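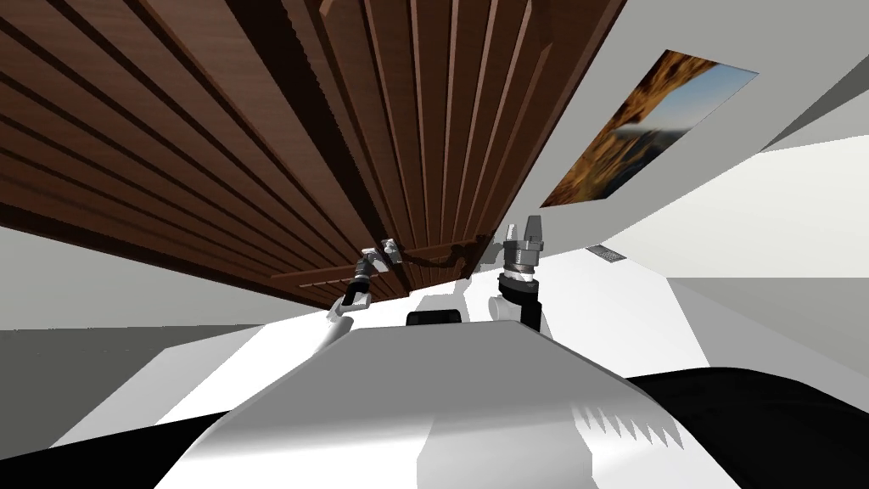
Dark brown cabinet and handle bar, seen from below

Open Day at the Malinowski Flooring Mill

Posted September 26, 2020

I have been laying floors for most of my working life and had never once set foot in the place where the boards get made. So when the Malinowski mill opened its doors to installers back in June I signed up the same evening, and I'm still telling people about it!

We started out in the yard, where the oak is stacked on stickers under a long tin roof. Lina Rizk took our group around, and she was great. She let us handle everything. You pick up a board that has been out in the air for a year and then one straight off the saw, same size, and your arms know the difference right away. From the yard the stacks go into the kilns on a little rail cart. There was a gauge on every kiln door and a clipboard hanging under it, and the clipboards were full of pencil marks, which I liked a lot.

Next came the molder (earplugs, please). A rough blank goes in one side and comes out the other with the tongue, the groove and the relief cuts on the back all done in one pass. I had always thought the back grooves were only there to save weight. Lina explained that they help the board sit flat over a subfloor that isn't perfect, and then she showed us two boards on a test frame, one grooved and one plain, and screwed them down so we could see it. I could have stayed at that test frame all morning.

The nailing room was the part most of us had come for. They had laid panels over plywood with cleats, with staples, and with a mix of glue and cleats, and you were allowed to pull them up with a pry bar. Grown men lined up for this. The glued panel took two of us, and we left half the plywood stuck to the oak. The Pirico nailer they had out was lighter than mine and the handle sat better in the hand, though I'd want to use it for a full week before I said more than that. 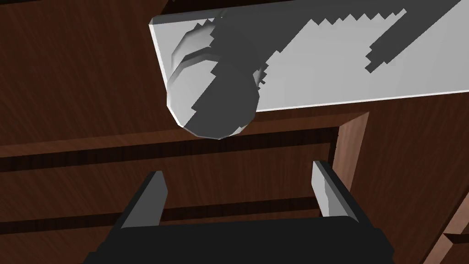
Henryk Krawczyk thought the staples had done better than people give them credit for, at least on the thinner engineered boards, and he told the rest of us that most split tongues he gets called out for come down to air pressure set too high. Turn it down, try a few on scrap, then start the room. He got some nods. He also got an argument from the back about humidity that went on right through the coffee break.

Coffee was in the packing hall, with very good poppy seed cake. They pack 27 cartons to a pallet there, and the pallet I was leaning on had 1,588 stenciled on the side, which I took for a weight until one of the packers told me it was the batch. Good thing to know. If you ever have to match a floor later on, write that number down before you throw out the cartons. I have a drawer at home with sample ends from old jobs and not one batch number in it.

After the break we went up to finishing, where the boards go under the rollers for oil or lacquer.
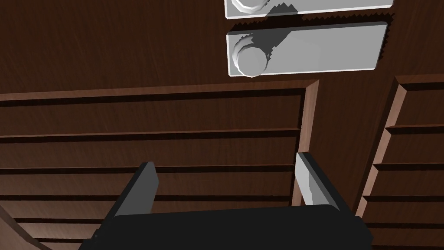

They run a coarse brush over the oak before the oil, and it pulls the soft grain out just enough to feel with your thumb. I asked for an offcut and came away with a whole bag. The Hillow hardwax oil is the one I'd pick for a family kitchen, as you can patch a worn spot without sanding the whole room. The lacquer looked beautiful too, very even, but I have sanded enough scratched lacquer for one lifetime.

A few things if you're planning to go next time. Wear real shoes. Park by the lower gate, as the upper lot fills up early. And ask to see the sharpening shop, which isn't on the printed tour. Dorota Piątek runs it, and she'll show you how a molder knife is ground if she has a minute.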